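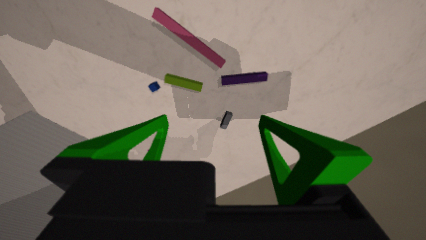

Should a grasp trial run only in simulation count towards a safety claim? It should count towards a claim about the simulator, and a separate argument is needed before it counts towards anything else.

5.2 What the reporting rules ask for, and what they miss

The Rolance guidelines, which most groups in our survey say they follow, ask for three things when a pick-up task is reported: the number of trials, the starting layout of the parts, and the rule used to decide that a grasp was a success. On paper this is hard to fault. We doubt it does much in practice. A group can meet every line of it and still leave the reader with no idea whether the arm would be fit to work near a person.

Take the trial count. Our own run in Orneline had 400 trials, of which 206 met the success rule. That is 51.5 per cent, a poor result. In 40 of the failed trials the parts had overlapped at the start and were pushed apart sharply by the physics solver. The guidelines let an author drop these as "invalid starts", provided the number is given somewhere. Drop them and the rate climbs to 57.2 per cent without the arm doing anything better. We report the lower figure. We would like to say that others do the same, but the papers we read rarely gave enough detail to check.

The success rule has a similar weakness. Lifting a part clear of the table and holding it is counted as a success, whatever happens to the parts beside it. In a tidy layout this hardly matters. With small bars and cubes lying close together, as in Figure 3, a finger can come down in the gap beside the target and shove its neighbours, and the trial is still logged as clean. A factory inspector would not be so generous. We asked for contact with other parts to be logged as its own column, and were told at the Cornville workshop in March that this would be "a burden on authors". It is one extra field in a file the simulator already writes.

Figure 3. Simulated workspace used for the layout check, with the arm on its pedestal and the gripper open over the parts. 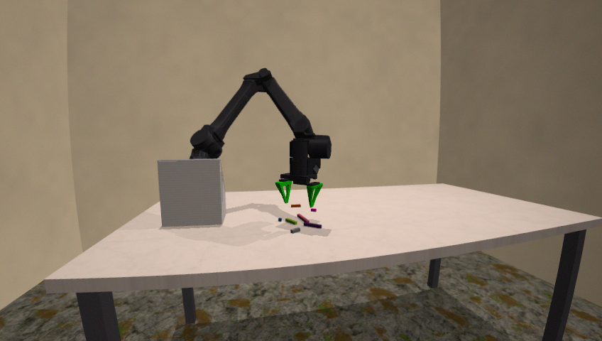
Clearance is the third matter. The guidelines set a minimum gap between the fingers and any part before the downward move begins, but they do not say where on the finger it should be measured. Measured from the tip, our set-up passes. Measured from the widest point of the finger, it passes or fails depending on which neighbouring part is chosen. Tomoyo Oshima raised this point in her written comments on the draft rules and proposed measuring from the swept volume of the whole gripper. Her wording was moved to an annex marked "informative", where it binds no one.

It may be said that these rules were written for comparing methods and were never meant as safety rules. We accept that this was the aim. The trouble is how they get used. Several of the papers in our survey cite compliance in the same paragraph as a claim that the method is "ready for shared workspaces", and the reader is left to join the two. Until the document says plainly on its first page that it gives no support for such claims, we recommend that reviewers strike them out.

The question of how layouts should be randomised is taken up in Section 5.3.

Previous section | Contents | Figures | References | Next section

Contact the authors | Copyright the authors | Back to top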